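Cleaning a whiteboard that won't wipe clean

Old marker turns stubborn when it sits for weeks. The kitchen board at our place holds the shopping list and the school pickup times, and by December the first column had gone gray for good. A dry eraser only pushed it around.

Start with the mildest thing. A microfiber cloth and warm water takes off more than people expect. If that leaves a shadow, add one drop of dish soap, wipe, then go over it again with plain water. Soap left behind makes the next marker skip.

For old writing, trace over it with a fresh dry-erase marker and wipe while the ink is wet. Do a few words at a time.

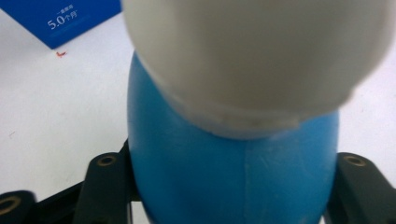
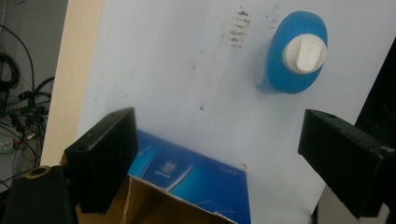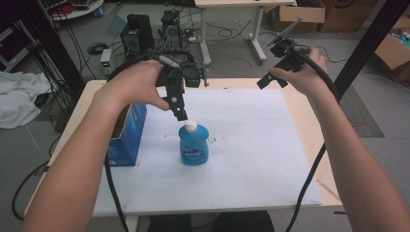 Reading time: 2 min | 387 words | Tips by Natalia Zepeda

Household cleaners are the next step up. Read the label first and try a corner. Anything gritty will scratch the coating, and a scratched board holds ink forever. Spray the cloth and leave the board alone — liquid that runs down into the frame can swell the backing.

Permanent marker needs rubbing alcohol. Put a little on a cotton pad, hold it on the mark for 8 seconds, and wipe in one direction. Open a window and keep it away from the stove.

Brown smudges are usually food or coffee. Treat them like a countertop stain, with soap and water, and skip the alcohol.

Wash the eraser too. Felt ones can be vacuumed. Cloths go in the laundry at low heat, no fabric softener.

Tharindu Liyanage wrote in to ask about car wax on a worn board. It helps for a month or so, then you have to do it again.

Next: getting tape residue off a refrigerator door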